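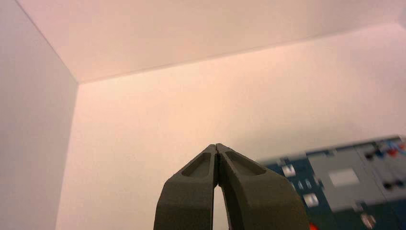
What is a handle?

A handle is the part of an object by which a person holds, lifts, pulls, turns or carries it. It may be made in one piece with the object, as on most clay cups, or it may be made separately and fixed on afterwards, as on most hammers and cupboard doors. A small round handle is usually called a knob. The handle of a sword is called a hilt, and the handle of a pump or a machine which is turned round in a circle is called a crank.

Origin of the word

The English word comes from the word "hand", and many other languages have made their word in a similar way. In older English texts the verb "to handle" meant simply to touch or to feel with the hands. The wider meaning, to deal with a matter or a person, came from this. Potters and antique dealers also use the word "lug" for a small handle like an ear, and in several European languages the handle of a cup is called its ear up to this day.

History

The first tools of stone were held directly in the palm. Later, people learned to fix a stone blade to a piece of wood, bone or antler, and this is called hafting. The joint was held with resin, with cord, or with strips of animal skin. A hafted axe strikes harder than a stone in the fist, as the end of a long handle travels faster than the hand which holds it.

Clay vessels with handles are known from many early cultures. Some of them have only small pierced lugs, through which a cord was passed for hanging. Large jars for oil and wine often had two handles at the neck, so that two persons could carry one jar, or one person could tip it while pouring.

Metal handles for doors and chests were for a long time the work of the blacksmith. Rings, straps and drop handles were common on country furniture. In the nineteenth century brass and iron handles began to be cast in large numbers and sold from printed catalogues, and an ordinary household could then choose between patterns.

Main types

Straight handles follow the line of the tool, as on a screwdriver, a broom or a kitchen knife. They are simple to make and can be held at more than one point.

Loop handles are closed at both ends and leave an opening for the fingers. The handles of mugs, suitcases and irons belong to this type.

Bail handles are fixed at two sides and can swing, as on a bucket. When the bucket is lifted, the handle stands upright by itself and the weight hangs under the hand.

Lever handles are found mostly on doors and taps. They need less strength than a round knob and can also be worked with the elbow or the forearm.

Recessed handles are cut into the surface and do not stand out from it. They are used on sliding doors, drawers and flight cases.

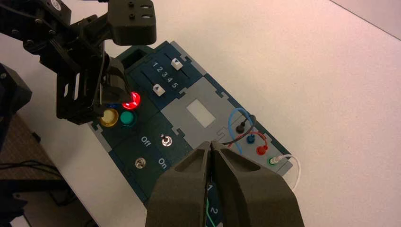
How thick should a handle be?

The thickness depends on the work. A handle for a strong grip should let the fingers close most of the way round it, while a handle for fine work, like that of a paintbrush, is much thinner and is held with the fingertips. If a handle is too thin for a heavy load, it presses into the fingers and becomes painful quite soon. If it is too thick, the hand cannot close and the grip gets weak.

The length of the opening is also of importance. A loop handle which is comfortable for a bare hand can be too narrow for a hand in a winter glove. In her handbook for joiners, Noreen Fahy advises to try the handle with the thickest glove in the house before any hole is drilled. The same book has a chapter on children's furniture, where she prefers one wide opening cut through the wood instead of a fitted handle.

Materials

Wood is still used for many hand tools. Ash and hickory are chosen for axes and hammers, because they bend a little and take up part of the shock. Beech is common for chisels and brushes, and boxwood was formerly liked for small tools of good quality. The grain should run along the handle from one end to the other. When it runs out at the side, the handle is likely to break there.

Metal is strong, but it carries heat and cold to the hand. For this reason the metal handle of a teapot sometimes has two thin rings of ivory, bone or plastic let into it, which stop the heat from travelling. Plastic and rubber are used where a soft or cheap handle is wanted – for example on garden tools, pans and toothbrushes. Some rubber coatings become sticky after many years and cannot be repaired well.

Cord, leather and cloth are wound round a handle to give a better hold. Leather must be fed with wax from time to time, or it dries and cracks.

Handles for carrying

A load is easier to carry when the handle is above its centre of gravity. A case with one handle at the top hangs close to the leg and leaves the other hand free. Wide or long loads are mostly given two handles, one at each end, and then they are lifted with both arms or by two persons.

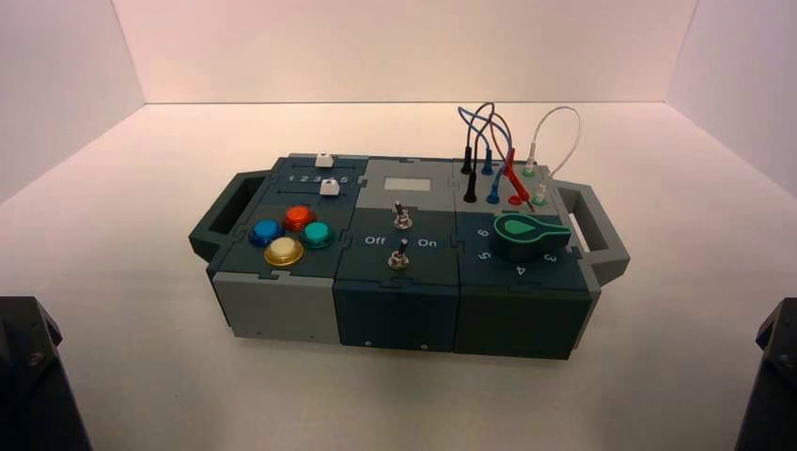
With two handles the height at which they are fixed makes a great difference. If they are fixed low, the load may tip over towards the person, and if they are high, it hangs quietly but the arms must be bent more. Trunks and blanket boxes usually have them a little above the middle of the side. Rope handles, which were traditional on sea chests, were often covered with fancy knotwork made by the sailors themselves.

Furniture handles

Handles for drawers and doors are sold by the distance between the centres of the two screw holes. One common distance is 64 mm. When an old handle is replaced by one of a different distance, the old holes have to be filled, or covered with a backplate. The Jollbridge pattern, a plain bow handle with a flat foot at each end, is sold with such a plate. The Noonan pattern is similar but has a round foot.

The screws must be long enough for the thickness of the drawer front. For a front of 19 mm the usual screw supplied in the bag is suitable, but when the drawer has a second board behind the front, a longer one must be bought separately.

See also

Door furniture
Grip
Hafting
Knob
Lever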